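En defensa de tener poca ropa

2018-09-18 - por la redacción de Pukavine

Llevo desde noviembre sin comprarme una camiseta y sigo viva. Tenía un cajón que no cerraba - y siempre me ponía las mismas 3.

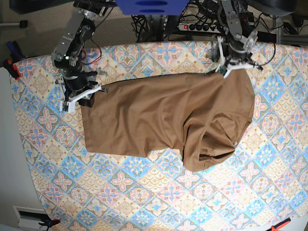 Una camiseta marrón, lisa, sobre un mantel estampado.

Lo que me cansa es que te vendan el orden. ¡Cajas, perchas, cursos! Si tienes menos, ordenas menos, y ya.

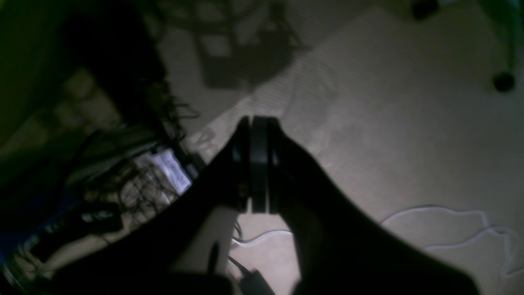
Mi madre me dice que exagero, que un trapo nuevo alegra. Pues sí, alegra 2 días.

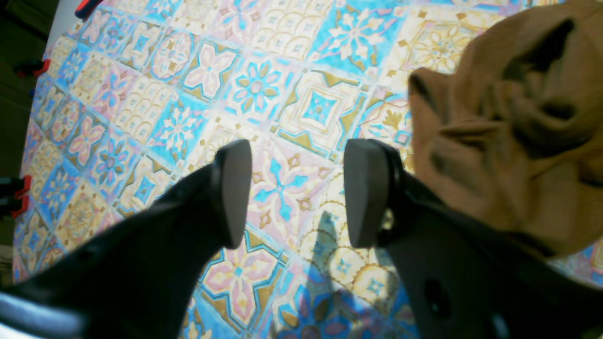

Y luego están las rebajas de Dirkeo, donde piqué durante años (qué vergüenza de bolsas). 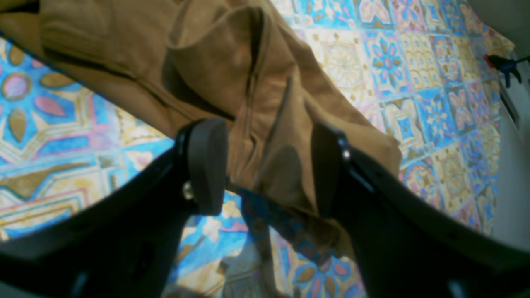 Tela de color camel, con sus arrugas.

Yo, de momento, no plancho.

Comentarios

mohmand: ¿Y en verano, con 3 camisetas?
lavadora300: Yo doné media casa y no echo de menos nada.

Recientes
- Sidonik cierra su tienda del centro
- Coser un botón sin llorar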